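Sticky patch on wooden table under desk mat, can it be fixed without refinishing?

Last updated: October

I have a light wooden table I use for work and most of my lunches. It's a Karras, bought at the outlet in Estdale, 68 inches long. A desk mat has been on it for 16 months and I hardly ever moved it. Last week I lifted the mat to clean and the finish was tacky in two places and a bit shinier than the rest.

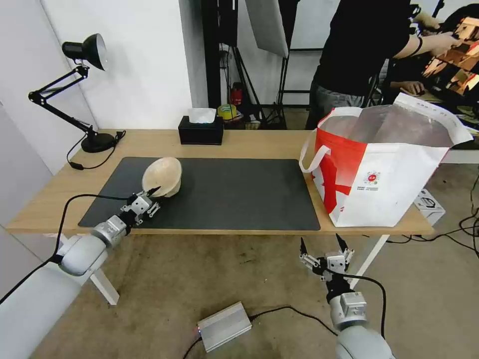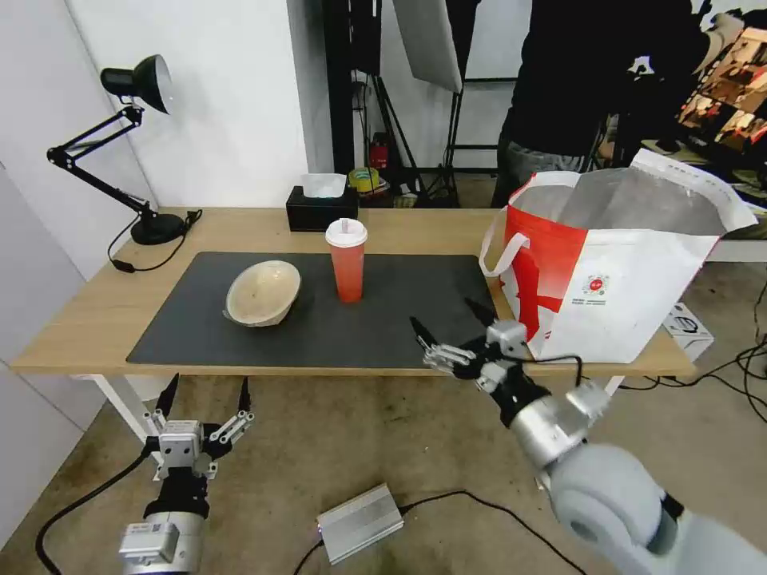
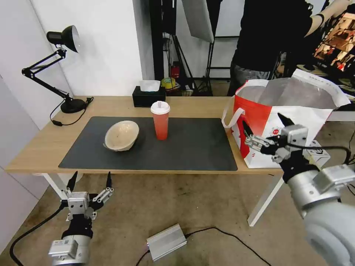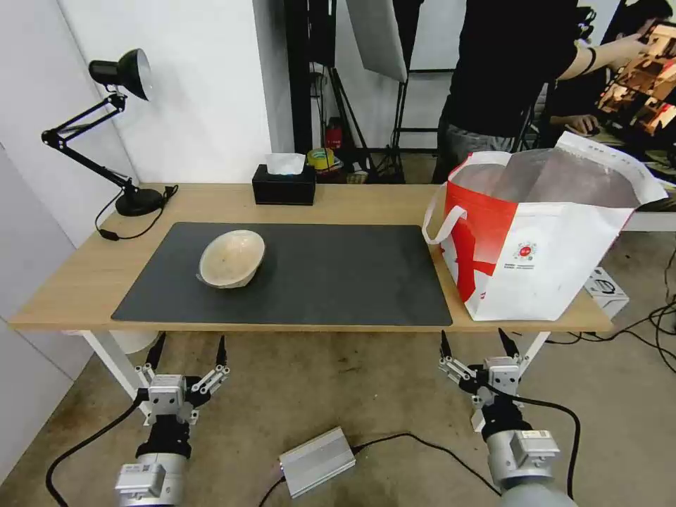

Beige bowl on the dark desk mat, light wooden table.

The bigger tacky spot is the size of my hand and is near the front where my wrists go. The other is toward the back. I wiped both with a damp cloth and a drop of dish soap. It helped for an hour and then they felt the same. The mat is a Domex, the kind with a smooth rubbery underside. The table came with no paperwork about the finish, and the outlet couldn't tell me what it was.

What I want to know:
1. Is the finish ruined, or is this something sitting on top of it?
2. Is there a cleaner that is safe if I don't know the finish?
3. Can I put the same mat back?

I rent and have no workshop, so sanding the whole top is out.

2 answers

Answer 1 (accepted)

This is common with soft plastic and rubber backings. They contain plasticizers, the oily stuff that keeps them flexible, and over time some of that moves into whatever finish they are sitting on. Lacquer is the worst for it. The finish softens and stays soft. Heat and pressure speed it up, so the spot under your wrists makes sense.

To your questions in order.

1. It could be either. Press a fingernail lightly into the tacky area somewhere it won't show. If it leaves a dent, the finish itself has softened. If it only smears, you have residue on top and you are in better shape.

2. Start with mineral spirits on a white cotton cloth. It does not bother most cured finishes, but test it first on the underside of the edge and wait ten minutes. Don't use acetone, nail polish remover or rubbing alcohol. Any of those can take lacquer right off. Open a window, wipe with the grain, turn the cloth often, and stop if color comes off on it. Lay the used cloth flat outside to dry before you throw it away.

After that, leave the top bare for a couple of weeks. Softened finish sometimes hardens again once the plastic is gone. It took 2 weeks on my own dresser, and one corner never fully came back.

If it is still tacky after that, the spot needs a new coat. You can do a patch by rubbing it down very gently with 600 grit and wiping on a thin coat of clear shellac, but a patch will show in side light. I'd live with it under a mat.

3. Not directly on the wood. Use a felt or wool mat, or put a layer of plain felt between the two. Cork is fine too. Lift whatever you use once a month. The wood under it will also stay a different shade from the wood around it, and moving things now and then evens that out.

Answer 2

I had this with a printer that had rubber feet. I used Prudel wood cleaner and it came off, no more stickiness, though there are four faint rings if you look for them. I don't know if mine was lacquer. Might also be spilled soda that got under the mat, I had that once and it felt exactly the same. Warm water should fix it if so.

Comments on Answer 1

Did the fingernail test and it smeared at the back spot and dented at the front one, so I guess I have both. The back one is clean now after two rounds of mineral spirits. Leaving the front alone for now and working at the kitchen counter.

Good. Keep lamp bases and anything else with rubber feet off the front spot too while you wait. They'll stick and pull the finish up with them.

Would parchment paper work under the mat until I can get felt?

For a short time, yes, once the spot is hard. Not while it's tacky, the paper will bond to it.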